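Round soap keeps going to mush, what dish should I get?

I switched to the round Pedero bars in September and I love them, but every one ends up stuck in a puddle of goo by Wednesday. My dish is a flat ceramic thing from my aunt with no holes at all. I've been looking at the Dikholm, but 18 dollars for a soap dish?? Is it worth it, or will any old dish with holes do?
tilda_318

Buy liquid soap lol
marshgate

Don't pay 18 for that! The Dikholm is pretty but it has two tiny slots, and mine clogged up with soap in no time. What you want is a grid for a floor, with openings all the way across, and a rim high enough that a round bar won't roll off into the sink – ask me how I know. I got mine in the bath aisle at Fabbri, in with the sponges. Stick it on a saucer or the edge of the sink so the drips have somewhere to go, and rinse it under the hot tap when the grid gets gunky (I leave it 30 minutes with a splash of vinegar if it's really bad). And if you have 2 bars going, swap them morning and night and let the other one dry out. 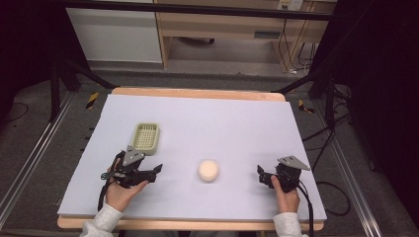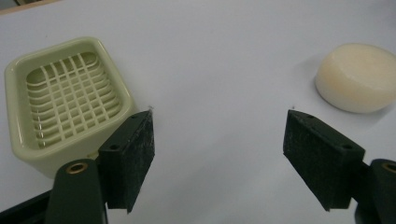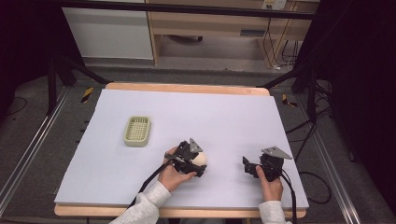 Photos: Adelmo Guerra

The middle one gives you the best look at the grid and that thick rim. Fesell has a similar dish but the ribs are farther apart, so small leftover slivers drop right through. I'd skip it unless you only use full-size bars.
Adelmo Guerra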